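This site uses cookies to remember your preferences. Accept | Manage

Filed under: Student Work / Local Government

Who Votes for Water Board?
By Dalal Yammine and Siebe Dewulf
9 December 2024

Our project asked why the Hatum water board race drew 1,274 ballots in a town that argues about water all summer. We read both candidates' leaflets. Each promised "accountability," and one spelled it correctly.

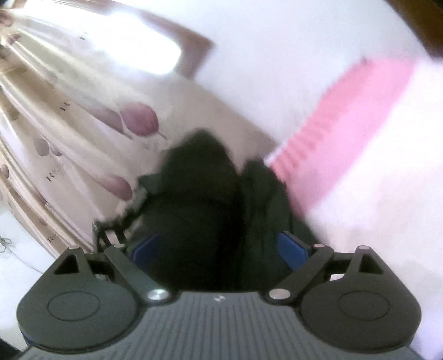 Of those ballots, 685 went to Viktória Antal, who skipped both debates. Her opponent, Brian Muriithi, attended both and took questions on pipe diameter. We interviewed 10 voters outside the library. Two could name the office they had voted on.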